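Arndale Grocers marks October with a bigger local produce range and a neighbourhood pantry program

Arndale Grocers is delighted to share that its three shops will be stocking a much larger range of locally grown fruit and vegetables from October, with 500 growers' boxes arriving each week from farms in the Notov valley and the country out past Kedholm.

It has been a long time coming, and we're chuffed to finally be able to talk about it. Our customers have been asking for years where their pumpkins come from (and their beans, and very often their strawberries), and from next month the answer will be written on a little card beside each display, with the name of the farm and the day the crop was picked. Some of the growers have been supplying us since our first shop opened on Costello Street, back when the whole produce section was a trestle and a set of borrowed scales. Others are quite new to us, and we've had a lovely time driving out to meet them, usually coming home with more silverbeet than anyone could sensibly cook.

Shoppers will notice a few changes to the layout as well. The fruit and veg will move closer to the front doors, the aisles will be wider for prams and wheelchairs, and there'll be a proper spot for odd-shaped produce at a lower price – crooked carrots, small apples, capsicums with a bit of character.

Alongside the new range, we're launching the Arndale Neighbourhood Pantry, which will put together 3000 parcels of fresh food over its first year for households doing it tough. Parcels can be collected from the Costello Street shop or the Kedholm shop, and there are no forms to fill in. Just pop in and ask at the service counter.

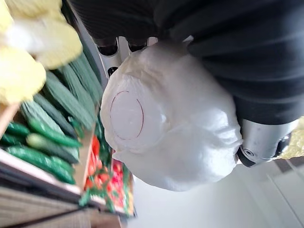

We've also set aside $2000 for school gardens in the Notov area, to be spent on seedlings, soil and watering cans. Schools can put their hand up by dropping a short letter into any of our shops before the end of October. Drawings of the garden are very welcome, and the best of them will go up on the wall behind the checkouts.

To celebrate, each shop will hold a tasting morning from 9 am, with tea, fruit platters and a few of the growers on hand for a chat. Kids are welcome, and so are well-behaved dogs at the outdoor tables.

Media enquiries can be left with the service counter at Arndale Grocers, Costello Street.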